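Notes after a screening of The Long Table

28th March

I drove up to Povard last night to see The Long Table, a documentary that has been going around to small theaters and church halls since September. I had heard of it through a friend at work who knows one of the editors. The hall seats 700 and it was a little over half full, which is good for a Thursday in a town that size.

The film follows a man named Ayman El-Sayed, who taught high school chemistry in Amcombe for most of his adult life and was, by his own account, a settled atheist. He wrote letters to the local paper against prayer at the town council meetings. He argued with his sister about it at holidays. Then his wife got sick, and a Lutheran congregation three streets over started bringing dinner. They kept bringing it for almost 12 months. He didn't ask them to, and for the first few weeks he mostly left the dishes on the porch and went back inside.

The director doesn't rush this part. There is a long stretch with one of the women who cooked, going through her old recipe cards and trying to remember what she made in which week. She gets some of it wrong and her husband corrects her from the next room. I liked that they left it in.

El-Sayed's wife recovered, and I was glad the film says so early. A lot of faith films hold back the medical news so they can use it at the end. By the half hour mark you know she is fine, and you can pay attention to what he does about the people who fed him.

What he does first is argue with them. He shows up at their Wednesday study group with a list of objections, typed. The pastor reads the whole list out loud and says he doesn't have good answers for four of them. This goes on for two years. The film uses some home video from those evenings, and the sound is bad enough that they had to put subtitles on it.

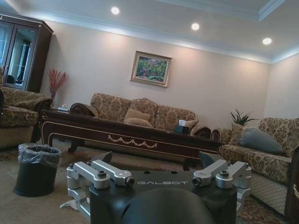 My main complaint is the middle section. The filmmakers bring in a philosopher and a retired judge to talk about belief and evidence, and neither of them has met El-Sayed. They are both well spoken, but each time the film cut to them I wanted to go back to the study group. It runs 20 minutes longer than it should, and I would take most of it out of there.

The music is also too much in places. It was recorded by a choir from Skornalmont, and they sing very well, but I don't need a choir under a man washing a casserole dish.

The baptism scene is short. He is 61 at the time. His sister came, and so did two of his old colleagues from the science department, who look uncomfortable and stay for the cake. One of them is interviewed afterward and says he still thinks Ayman is wrong and they still play chess on Sundays, only later in the day now.

I went in expecting a film for people who already agree with it, and I do already agree with most of it, so I can't say how it plays to someone who doesn't. My brother-in-law, who came along for the drive, thought it was fair. He doesn't go to church and he hasn't started since last night. He did say the typed list was his favorite part and that he would have added two more.

There was a question period afterward with the producer, who works out of a small company called Lahlou. She said the budget came from 1,416 separate donors, and that only a few of them gave more than $1,000. Somebody asked about streaming. She said they are talking to two services and can't name either one. Somebody else asked whether the cook with the recipe cards was in the audience, and she was, four rows ahead of me, and she stood up and sat down again very quickly.

The parking at the Povard hall is bad. Use the lot behind the library and walk over. They sell coffee and bars in the lobby, cash only.

It shows again in Amcombe next week, in the high school auditorium, where El-Sayed used to run the science fair. He will be there for that one. I am thinking about going a second time, mainly to hear him take questions, and if I do I will write down what he says and put it up here.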